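Trastix at our place, anyone else dealing with this?
Warehouse and Laundry Work > Automation

gumboot_gaz
Friday, March 11, 2022

Commercial laundry and garment repack, outer suburbs, 86 of us across both shifts. Management has signed with Trastix for folding. We've had the slideshow. Arms on the folding line by October, no forced redundancies, everyone "moves up the value chain". I asked what's further up the value chain at a laundry and got told to put it in the question box.

What's bugging me is the bit before the arms arrive. They want experienced folders to do sessions with the hand-held gripper, picking up and folding clothes so the software can learn off us. Same hourly rate, no loading. Has anyone been through it?

linen_trolley
Yep. Not Trastix, we had Pakmont, but it sounds like the same arrangement. Easier on the back than the line, I'll give it that. The promise about no redundancies was kept to the letter. They just stopped replacing people. We lost 30 that way and there was never a day you could point to and say that's when it happened.

Ask about casuals. "No forced redundancies" doesn't cover someone whose shifts dry up.

mrs_peg
I've been doing gripper sessions since before Christmas, some of them in ordinary bedrooms, which suits me fine after all those years on concrete. But I'd like the people who made the slideshow to have a go. You get two fingers and that's your lot. No palm, no thumb, no flicking the thing out and letting it drop. A printed top lying in a heap on a patterned blanket takes me no time at all by hand. With the fingers you have to find an edge first, and you're hunting for it among flowers and leaves.
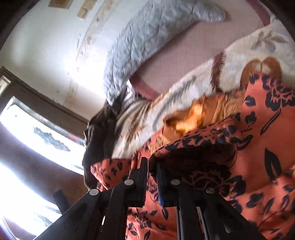
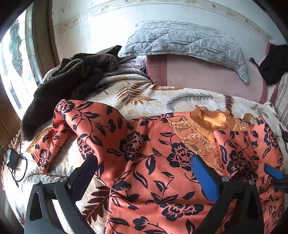 Orange floral, fern blanket, gripper on the cloth.

So when they say it'll match the line by October, I want to know which line. Flat towels, maybe. A mixed bag of people's own clothes, all bunched up with the sleeves every which way, I'll believe when I see it. My target by hand is 1000 pieces a shift, and I don't get anywhere near that with the gripper. They keep telling me speed doesn't matter for now. Speed has always mattered everywhere I've worked, so I'm waiting for the "for now" to run out.

T_Holloway_Rd
Bit gloomy in here. We put Peñalver folders in for sheets and it's the best thing that ever happened to my shoulders. Sick leave went down and the work that was left was more interesting. People said the same stuff about tunnel finishers.

linen_trolley
Sheets are sheets, mate. You feed a corner in and it goes. Gaz is talking about garments, and about staff teaching the thing. Your Peñalver didn't need you to show it how.

T_Holloway_Rd
Fair point on the teaching. Still reckon you're better off being the one who knows the machine than the one who doesn't.

mrs_peg
I know the machine very well. I haven't had a pay rise for it.

gumboot_gaz
That's my whole problem with it. Our delegate, Begoña Montoya, asked whether the sessions count as training work under the agreement. The answer was that it's "participation". She's asked for that in writing and also for who keeps the recordings if Trastix loses the contract. Nothing back so far.

dryer4
Worked at Gindon when they trialled garment folding. They ran 294 shirts through it for the visitors and it looked terrific, and every one of them was the same shirt in the same size. Get them to run your Monday mix in front of you before anybody signs off on staffing.

T_Holloway_Rd
That's a good idea actually. Ours did a live run on our own linen and the supplier didn't blink.

gumboot_gaz
Cheers dryer4, I've passed that on to Begoña. Mrs Peg, do you get a break between sessions or is it straight through? They've told us straight through, and my wrist is dodgy enough already.

mrs_peg
Straight through at first. A few of us complained and now we swap over. Get it sorted before you start, and get it on the roster, because a supervisor saying "just have a spell when you need one" lasted about a week here.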